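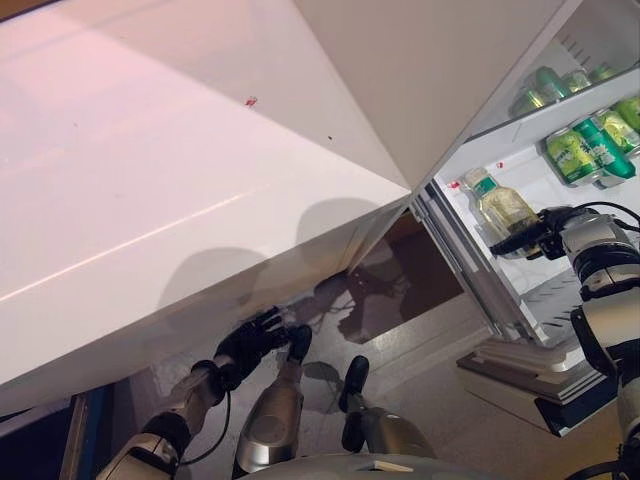

Mon 17 February. Low battery chirp at ten to four this morning, and of course it was the one on the landing, ceiling height, ladder in the garage. Stood there in socks listening. One chirp, then just long enough to think it quit. Went down for the ladder, came back, it stayed silent the whole time I was under it. Sat in the kitchen after with the fridge door hanging open, staring at green cans, four up on the top shelf and more lying on their sides below, and decided it was too early for one of those. Water. Then it chirped again.

Took it down finally. Farooqui, the old round kind. Date on the back I can't read, somebody painted over it when they did the ceiling, which you are not supposed to do, says so right on the thing. Under the paint I can feel raised numbers but that's no help. Swapped the 9 volt from the flashlight. Still chirped. So not battery, or not only battery. End of life probly. They do that, the sensor gives out and they tell you the same way they tell you everything.

Back to bed at five. Slept maybe an hour.

Called the Norkness office at lunch about the replacment. On hold forever. Same four bars of piano. Woman was nice, wanted the serial, serial is under the paint. Then wanted to know hardwired or battery. Said battery, then thought about the basement one, that one's wired to the panel, the whole downstairs is. Upstairs was added on later and never tied in. She said that means upstairs could go off and downstairs wouldn't hear it. Knew that. Have known that since we moved in. Sounds worse when a stranger says it.

Options, so I don't lose the envelope I wrote them on:

Norkness to come out, wire the upstairs into the panel, 878 with the labor. Includes the combo unit, smoke and CO, for the landing.

Jondamia wireless ones, talk to each other, no electrician. 88 each. Need three at least, bedrooms and landing, and they won't talk to the panel downstairs so still two separate systems. Cheaper but it's the same problem with newer plastic.

Do nothing and buy one for the landing. No.

Could do the Jondamia now and the wiring in June when the bonus comes. But then I've bought them twice. Went around on this all afternoon instead of doing the spreadsheet.

Also CO. The only CO alarm is next to the furnace, and I read the booklet tonight and it says too close to the furnace is bad, false alarms. Never moved it. It was there when we came so I figured whoever put it up knew. Booklet wants one near where people sleep. Nothing near where people sleep. Put that at the top of the list, above paint and above the gutter.

Tested every other one while I had the ladder out. Basement good, very loud, whole panel went with it and the keypad beeped till I found the code (it's in the junk drawer, taped inside the lid of the tape measure box, WRITE IT SOMEWHERE BETTER). Back bedroom good. Front bedroom nothing. Dead. Pressed, held, pressed again. No battery in it at all. I have a feeling I took that battery for the remote. Don't want to think about how long ago.

Put the flashlight battery in the front bedroom one, works now. So tonight the landing has none and the flashlight has none. Hardware store in Flunport was closed by the time I got there, sign said six, my phone said 6:04, guy inside mopping and not looking up. Tomorrow before work. 9 volts, get the big pack. And one plug-in CO for upstairs, don't wait on the quote for that.

Bedroom doors open tonight or shut? Booklet says shut for fire, but then can I hear the back one from the front. Tried it, shut both doors, had the back one tested with a broom handle and me yelling. Could hear it. Okay. Shut.

Must ask Norkness if the panel still calls out or if that went when we dropped the phone line. Didn't think to ask. Piano again tomorrow.

Ladder still on the landing. Move it before somebody breaks a toe.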